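Community Football Coach (part-time), Nemby Juniors

Nemby Juniors is looking for a part-time coach to join us for the rest of this season and, we very much hope, for plenty of seasons after that. We're a friendly club on the east side of town, with teams from under-sevens to under-sixteens, a girls' section that has grown faster than any of us dared expect, and a walking football group on Thursday mornings who will tell you they are the best side we have.

The post has come up as Florencio Montes is moving north with his family after the Christmas break. Florencio has looked after the under-tens and under-elevens with endless good humour, and we don't want a copy of him, but we would like someone who enjoys that age group as much as he does. They are noisy, they all want to play up front, and half of them have just decided they are going to be the next great number ten. It's a lovely job if you have the patience for it.

You would be working 17 hours a week in term time, mostly late afternoons and Saturday mornings, with the odd Sunday fixture. Training is at the Lasis Road ground when the weather is kind and in the sports hall at Bollico School when it isn't. You'd plan and run your own sessions, take charge of two teams on match days and talk to parents, which is a bigger part of the work than people imagine.

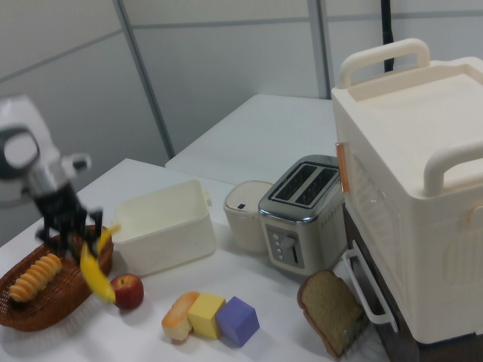
We'd like you to have a Level 2 coaching certificate, or to be well on the way to one – if you're halfway through, please still apply and tell us when you expect to finish. You will also need an up-to-date first aid certificate, and we'll carry out the usual background checks before you start. A driving licence would be handy for away games. Playing experience is welcome at any level, though some of our best coaches were never much use with a ball at their own feet and would cheerfully admit it.

More than anything we're after someone who notices the quiet child at the back of the line. Winning is nice, and we do win now and then, but every player who turns up on a Saturday gets a proper game, and we'd ask you to stick to that even when the score is tight and the touchline is getting restless.

In return you'll have a fair hourly rate (ask and we'll send you the current scale), full club kit, and up to £400 a year towards courses. Mwende Rugemalira, our head of coaching, meets every new coach once a fortnight for the first couple of months, and Femi Oyelaran, who has the under-twelves, will share his session plans with you if you'd like somewhere to begin.

To apply, please write us a letter of no more than two pages, telling us a bit about yourself and about a training session you enjoyed running. Post it or hand it in at the clubhouse, marked for Chidubem Eze, and include a phone number and the names of two people we can speak to. We'll invite a few applicants to come and take a 40-minute session with the under-tens, followed by a chat and a cup of tea – do bring boots.

If you'd sooner have a look at us first, come down to any Saturday morning session and ask for Mwende. You'd be very welcome.

Posted November 17, 2019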